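May 25, 2022

I have finally worked out how to get my sourdough to rise in a cold house, and I am so pleased with myself! Our place in Drestthorpe never gets properly warm before August, so for two years I've been baking bricks (tasty bricks, but still). The fix was time. I now leave the dough on the bench overnight, a good 14 hours, with far less starter than the recipe asks for.
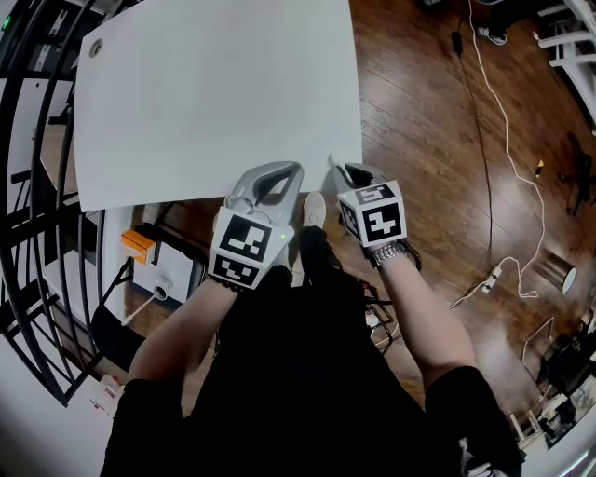
Panya Khamphan reckons I should be going colder still and giving it a second night in the fridge, as the flavour gets deeper and the dough is much easier to score. I'm keen to try it - probably with the rye blend, 200 grams of rye and the rest plain bakers flour.

Last night's loaf had a crackly crust and big, glossy holes, and we ate half of it with butter and marmalade before it had cooled. I know, I know, you're supposed to wait. I've fed the starter again this morning and there's another dough going on after tea.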